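Research > Working papers > Indoor surfaces > Section 4

Contents Previous section Next section References Download Cite

Last updated: March

4. What the wood studies can and can't tell us

4.1 The claim

The idea that wood indoors makes people calmer has spread well beyond the journals that first carried it. It shows up in sales brochures, in office design guides, and in at least one planning document for the Breveck clinic, where it is given without a source. We read the work behind it with some sympathy. Most of us would like to sit in a room with wood in it. Liking a room is a different thing from being less stressed in it, though, and much of the literature slides from one to the other inside a single paragraph.

The studies we reviewed share a simple plan. People are shown a surface, or seated near one, and asked how they feel. Some studies add pulse or skin readings. The comparison surface is usually white, gray, or a flat plastic laminate, and this is the first problem. A white desk differs from a wood desk in color, in brightness, in pattern, and often in price. If the wood desk scores better, any of these could be doing the work. Only the Galo trial tried to pull them apart, using painted boards matched to wood for color, and there most of the difference went away. That result is seldom cited.

4.2 Real wood and pictures of wood

The second problem is that many participants never meet any wood. The Peltonen survey, by far the largest in the set with 849 responses, was done entirely on screens. Its authors write about "exposure to wood" all the same. What their participants were exposed to was color and line: a warm brown, some streaks, perhaps the seams between planks. Figure 2 has these same features, and no tree was involved in making it. If a surface like that can raise a calmness score, then the score can't be evidence for anything that depends on smell, touch, humidity, or sound – all of which the survey's discussion goes on to mention.
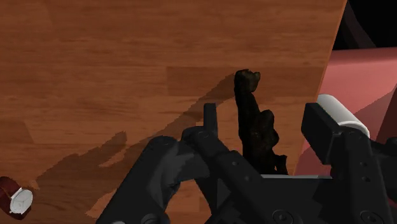
Figure 2. A computer-rendered tabletop in warm orange-brown, with lighter and darker grain streaks and faint plank seams.

One reader of an earlier draft objected that this was too harsh, and that if the look of wood is enough to do people good, the cause hardly matters to anyone choosing a desk. The reader added that field studies can't wait for perfect controls, and that we would never hold a paint study to the same standard.

We would, in fact, and we think the cause matters a good deal to anyone paying the bill. If the look is enough, a printed film would serve as well as oak, and the case for the costlier material falls apart. The brochures don't draw that conclusion. They quote the screen studies and sell the oak.

4.3 Size and length of the effects

Leaving the cause aside, the effects are small and short. In the Flusow office study, 36 workers moved to wood desks and rated their stress each afternoon for eight weeks. Ratings improved in the first two weeks and then drifted back to where they had started. The authors call this "partial adaptation." A plainer reading is that people enjoyed getting new desks. There was no group given new desks of some other kind, so the study can't say which reading is right, and we don't see how the adaptation story can be preferred without one.

The pulse findings are weaker still. Several papers took many readings and reported the few that moved. None that we found had listed its measures in advance. Where samples are this small, a difference of a beat or two per minute should be expected now and then from chance alone, and we would want to see any such result repeated in a sample of at least 400 before building on it. The Peltonen group had the numbers to try this but took no physical readings.

4.4 How we treat these studies below

We keep the Galo trial and the Flusow study in the main analysis, the second with its weeks entered separately. The Peltonen survey is kept only as evidence on preference, where it seems sound: people do like the look of wood, by a wide margin and in every age group asked. Studies with a white comparison surface and no color control are listed in the appendix and are left out of the pooled estimate. Readers who disagree with that choice can add them back – the estimate gets larger, and so does the spread between studies.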